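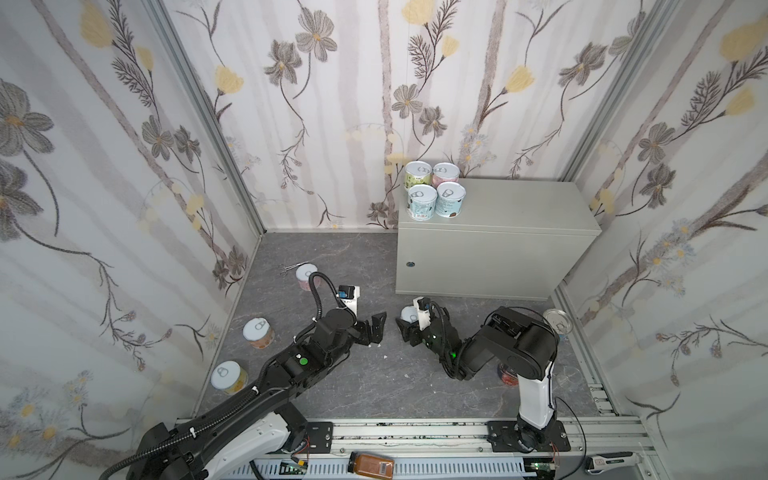

Forum > Robotique > Salons, visites et démos > Portes ouvertes Gredik, vos retours ?

brasdefer_71
Salut tout le monde ! Je rentre des portes ouvertes de Gredik (deux heures de route, j'ai les jambes en coton) et je voulais vous raconter un peu, vu que plusieurs ici hésitaient à y aller. Le gros morceau pour moi, c'était l'atelier à deux bras, avec les conserves à ranger sur le petit meuble métallique. Khoa Chu faisait les commentaires et répondait à tout, même aux questions bêtes (les miennes). On était 30 par groupe, donc un peu serrés, mais on voyait bien.

Ah, et on avait un écran avec la vue du poignet, j'ai adoré !

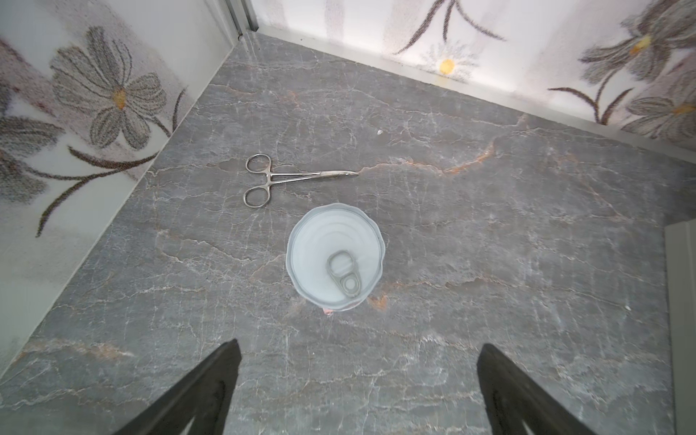
La vue du poignet : le gobelet avec un couvercle à languette dedans, et la pince en inox juste à côté.

mireille.k
Merci pour le retour ! J'y étais aussi, groupe d'après. Par contre je suis moins emballée que toi. C'est lent, mais lent... Mon fils a décroché au bout de deux boîtes. Et puis ranger des conserves, bon, chez moi ça prend dix secondes.

brasdefer_71
Oui enfin, toi tu as des mains, hein :) Ce qui m'a plu c'est la prise, justement. Une petite boîte ronde, il faut la pincer assez fort pour qu'elle ne glisse pas et la poser bien droite à côté des autres sans les bousculer. J'ai essayé avec mon bras Jirov à la maison, j'ai renversé la moitié de la pile.
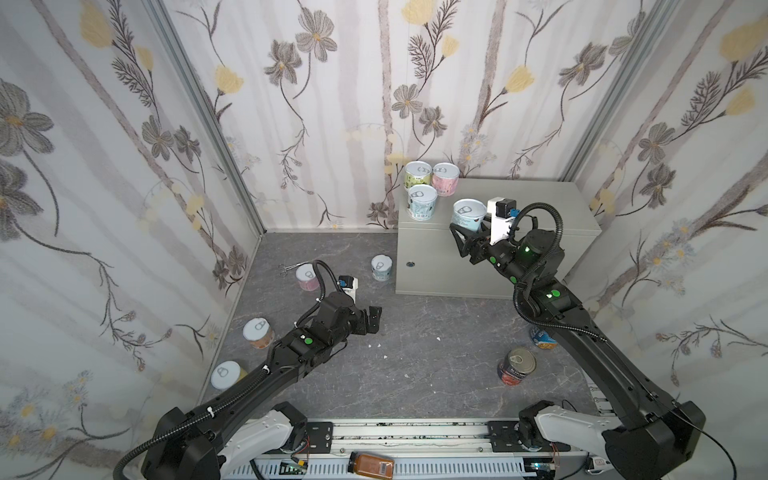
Et encore, moi je n'ai qu'un seul bras à gérer ! Dès qu'il y en a deux sur le même rail, il faut penser à ce que fait l'autre, et avec les câbles qui font des boucles partout je serais en sueur.

tonton_servo
Le Jirov c'est 190 g de charge utile si je me souviens bien, tu ne peux pas comparer. Sinon d'accord avec mireille sur la vitesse. J'avais vu la démo de Szabo en février, à Pludstead, ça allait nettement plus vite.

mireille.k
Ah tu vois !

brasdefer_71
Szabo, c'étaient des cubes en mousse, tous pareils, toujours au même endroit ! Facile d'aller vite. Chez Gredik il y a des petites boîtes, des plus hautes, des étiquettes de toutes les couleurs.
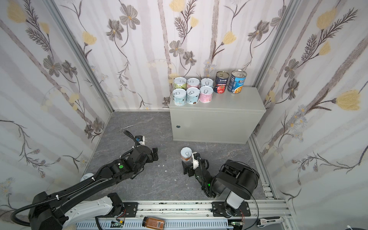 J'ai posé la question de la cadence à Wendell Boateng, qui tenait le stand d'à côté. Il m'a répondu qu'ils préféraient pour l'instant soigner la dépose, et que la vitesse viendrait plus tard. Réponse de vendeur peut-être, je vous laisse juger.

tonton_servo
Réponse de vendeur, oui. Mais j'avoue que la tapisserie à fleurs m'a fait sourire, on dirait le couloir de ma grand-mère.

mireille.k
Ha ha, moi je la veux pour la chambre d'amis ! Quelqu'un sait s'ils refont une session ? Ma sœur voudrait y aller.

brasdefer_71
Il faut s'inscrire à l'accueil, j'ai pris le dépliant, je te mets les infos en MP ce soir.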